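Search this site

Print | E-mail this

Ticket: washer won't finish, stops before the spin
Opened by: Suha Qudah
Handled by: Hartmut Rothe
Status: open

Hi Hartmut, me again I'm afraid! It's the front loader at Mallgate, the silver-grey one by the grey wall, and it has gone back to its old trick. I put on a small load of T-shirts and tea towels after lunch, it filled, it turned, it drained, and then it sat there with the door locked and would not spin for love nor money. I switched it off at the wall, waited, and the door let go after a bit. Everything came out sopping and I had to wring it over the sink.

Things I've tried so far:

Cleaned the filter (one hair grip, some fluff, and a washer off something).
Spin down from 1000 to the next one. Same again.
Ran it empty. It spun perfectly, of course.
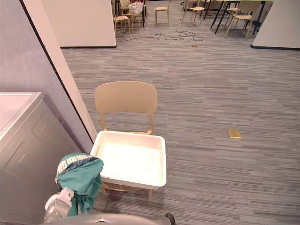 I've been using the white basket on the tan chair as my halfway house, so the loads stay small and I know what's gone in. Chair is better than the carpet, my back says thank you. The empty run is what makes me think it's balance and not the motor, but you know these things and I don't.

Reply from Hartmut Rothe, 4.10 pm
Sounds like the unbalance check to me. Is it standing level? Push down on the top at opposite corners and see if it rocks. Also tell me what's written on the label on the front, I can't find the model in my notes.

Suha Qudah, 4.45 pm
Right, it rocks! Only a little, but it does — back corner nearest the wall. I folded up a Skikska leaflet and wedged it under there for now.
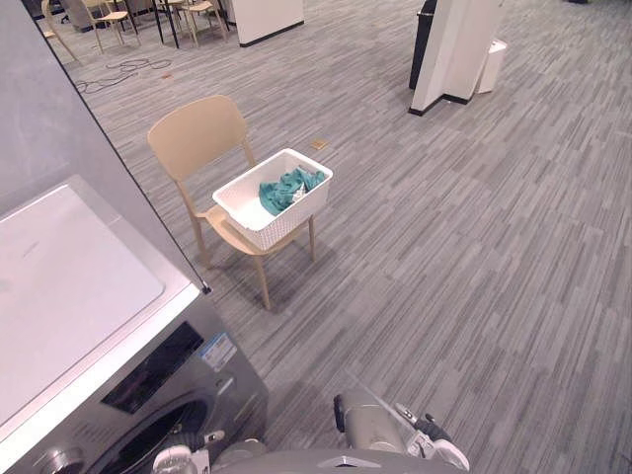
The label I can't help with tonight, I haven't got my reading glasses and the print is minute. I'll copy it out for you in the morning. With the leaflet in I did a proper load and it got to the spin and went for almost 70 seconds before giving up, so that's progress of a sort? It thumped a fair bit though, and the cupboard door next door started buzzing.

Reply from Hartmut Rothe, 5.20 pm
Take the paper out, please, it will only squash. Wind the foot down by hand and do up the lock nut. I'll bring the long level and a spanner.

Suha Qudah, 5.30 pm
Leaflet's out. The foot is stuck solid, so spanner please!

Print | E-mail this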